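Two-arm cable sorting cell: equipment plan and budget
Project report, section 3
Young-sook Ryu
16th January

3.1 What we need to buy for

The task is putting loose charging cables into a storage bin using two arms. The department already owns the arms, so the budget covers grippers, spare fingers, props and the table surface. Our limit is 4,000 pounds including delivery. Anything over 400 pounds on a single line needs a second quote, so I asked both Vetik and Bae for prices on the grippers.

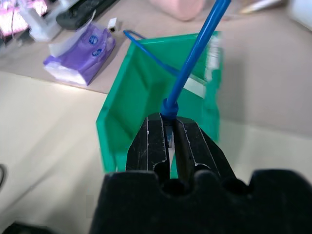
Do we need a wrist camera on both arms?

We are planning for two. With one camera, the second arm has to rely on the head view, and the bin walls hide the cable once it is inside. The extra camera costs 172 pounds with its mount, and the money comes from the line we had set aside for a second bin.

3.2 Grippers and spares

Vetik was cheaper per gripper but charges separately for fingers. Bae includes one spare pair. After adding the spares we want, the two quotes came out close, and I chose Bae on delivery time. Their parts should arrive in February, before the main tests.
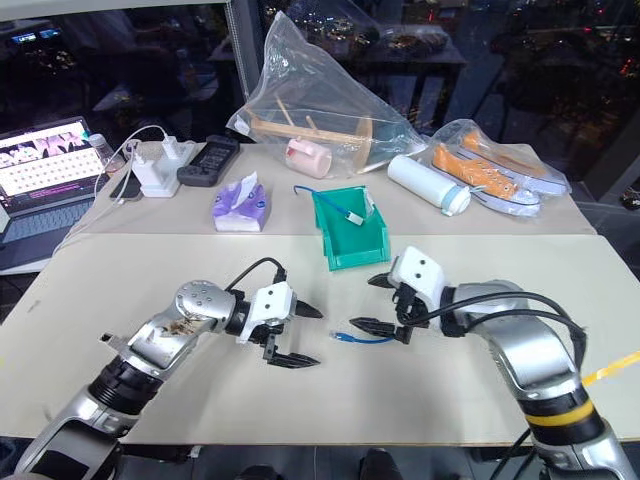 Fingers wear faster than the rest of the gripper, so I have put down 5 spare pairs. If the tests go well we will not use them all, but a second order would mean paying for delivery twice. The cable clips come from Stedness and are cheap enough to go under consumables.

3.3 Table and props

The table surface was the hardest line to cost. Canine sells a one-piece top that would fit, but it would use up most of what is left after the grippers.

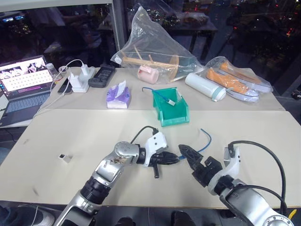

I have left the one-piece top out of this version of the budget. The plan is to keep the boards and pay only for levelling strips and fixings. The far board sits slightly higher than the near one, and the front edge makes a seam right across the table, which a thin cable could catch on if it is dragged. Packing up the near board should fix this. If it does not, the top goes back in as an optional item.

The bin stays as it is. Props such as tissues, bottles and shoes can be borrowed and are not costed.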